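Categoria: Materiais de aula > Automação e manipulação robótica

Aula 4 -- Avaliação de um kit bimanual comercial: a célula Morkov

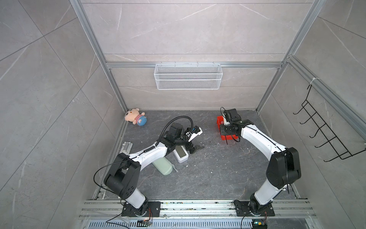 Um leitor da versão anterior desta apostila, que assinou apenas Solus, reclamou que o texto tratava a célula como se fosse uma compra óbvia. Escreveu ele: "Vocês comparam a Morkov com montar tudo do zero, e ninguém monta tudo do zero. Comparem com um braço só e um torno de bancada." A objeção é justa e a seção 3 foi refeita por causa dela.

1. O que é vendido

A Morkov vende a célula como conjunto fechado: estrutura em perfil de alumínio, paredes, piso, dois braços montados no mesmo trilho e uma garra em cada braço. O software de controle é da Virneta e vem com licença separada. O preço de tabela que recebemos foi de 3240 euros por ano no regime de locação, sem frete. Compra definitiva só sob consulta.

Acessórios de parede (cestos aramados, suportes com ganchos) prendem-se à estrutura e contam como parte do ambiente de trabalho. Para o planejador de movimento eles são obstáculos, e precisam entrar no modelo da célula antes do primeiro teste.

2. Tarefa de referência

Usamos a arrumação de objetos domésticos. Na montagem da figura, o braço direito segura a borda de um cesto vermelho de plástico enquanto o esquerdo trabalha perto de um estojo verde-claro com zíper. Há também uma pelúcia no canto do fundo.

Pontos a observar na tarefa:

- Pega pela borda. O cesto é vazado nas laterais, e a garra tem pouco material onde fechar. A força padrão da Virneta é alta demais para plástico fino; reduzir antes de começar.
- Objetos deformáveis. Pelúcia e estojo mudam de forma quando a garra fecha. O modelo de contato rígido não serve.
- Alcance. Os cantos do fundo exigem o braço quase estendido, e a precisão cai. Medir nesses pontos, e não só no centro.
- Cabos. O conduíte corrugado que vai até a garra limita a rotação do punho. O manual fala nisso em uma linha só.

3. Comparação com um braço único

Para pegar e soltar objetos rígidos, um braço basta e a segunda garra é custo parado. A diferença aparece quando uma peça precisa ser mantida no lugar enquanto outra é manipulada: abrir um zíper, encher um cesto leve que escorrega. Um torno resolve parte desses casos, mas precisa ser ajustado a cada troca de objeto.

O kit Ackroyd, de um braço, foi avaliado na mesma bancada de tarefas. Em 53 tentativas de pega simples, não vimos vantagem prática para a Morkov. Nas 25 tentativas com zíper, só a célula de dois braços completou a tarefa -- e mesmo assim com falhas frequentes no início, até a força da garra ser corrigida.

4. Pontos fracos

As placas de circuito ficam expostas junto às bases dos braços. O trilho acumula poeira e pequenos detritos, e a limpeza deve ser feita com a célula desligada. A documentação em português está incompleta: o capítulo de calibração remete a uma versão antiga do software.

5. Para entregar

Escolher uma tarefa que possa ser feita com um braço e com dois. Descrever a sequência de pegas em cada caso, indicar onde há risco de colisão entre os braços e dizer se a locação da célula se justifica para essa tarefa. Duas páginas, no máximo. Tabelas de tentativas vão em anexo, com as falhas incluídas.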